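Flikcombe packing shop switches wire sets to molded-pulp trays

31 May 2020

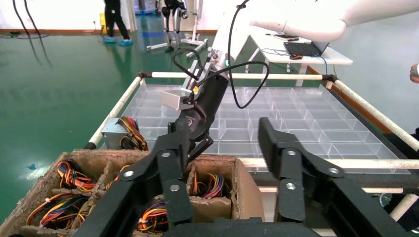
The wiring kits that leave the Flikcombe shop now travel in molded-pulp trays in place of plastic bags. The change was tried on a small run in January and has been extended to all 15 kits in the Justum range. Each bundle of wires gets a compartment of its own. The brown tray is divided up so that the yellow, orange, red, blue and black strands of one bundle stay clear of the next, and white zip ties hold a bundle together at the far left. Small parts that used to ride in the same bag as the wires are now sorted into clear organizers with square cells, and packers take them from there when an order comes in.

Kerstin Ehlers, who runs packing at Flikcombe, said the old bags were cheap and easy to store but caused trouble at the other end. Customers opened them to find two or three bundles twisted together, and some pulled a connector loose trying to get them apart.

"We had 121 complaints last year that came down to tangled wire," Ehlers said. "The wires were fine when they left here. They got shaken around in a bag for three days and then somebody tugged on them."

The trays come from Coste, a supplier of pulp packaging that also makes inserts for glassware and lamp parts. The first order was for 2000 trays. Coste altered its standard mold once, making the compartments deeper after the January run showed that thicker bundles sat too high and pressed against the lid of the box.

Packing a kit takes a little longer than before. Bundles have to be folded to length before they go in, and the shop has rewritten its instruction sheets to show which bundle belongs in which compartment. Ehlers said new packers pick it up within a shift. The trays also make it easier to check a kit before the box is closed, as a missing bundle leaves an empty space.

Storage has been the harder part. Pulp trays nest inside one another but still take up more shelf room than flat bags, and they have to be kept away from damp. Flikcombe cleared a row of shelving near the loading door, then moved the trays to an inside wall when the bottom ones began to soften.

The largest buyer of the kits, the Clonov repair center, received the first full shipment in the new packaging. It took 169 kits and asked for one change, a larger part number on the outside of the box. That will be made when the present stock of labels is used up.

Prices for the Justum kits stay the same. Customers who have kits in the old bags do not need to return them, as the contents have not changed. The trays can go in with paper and cardboard where local rules allow it, once the zip ties have been taken out.

Replacement bundles ordered one at a time will still be sent in bags. Ehlers said the shop is looking at a smaller tray for those orders but has not set a date.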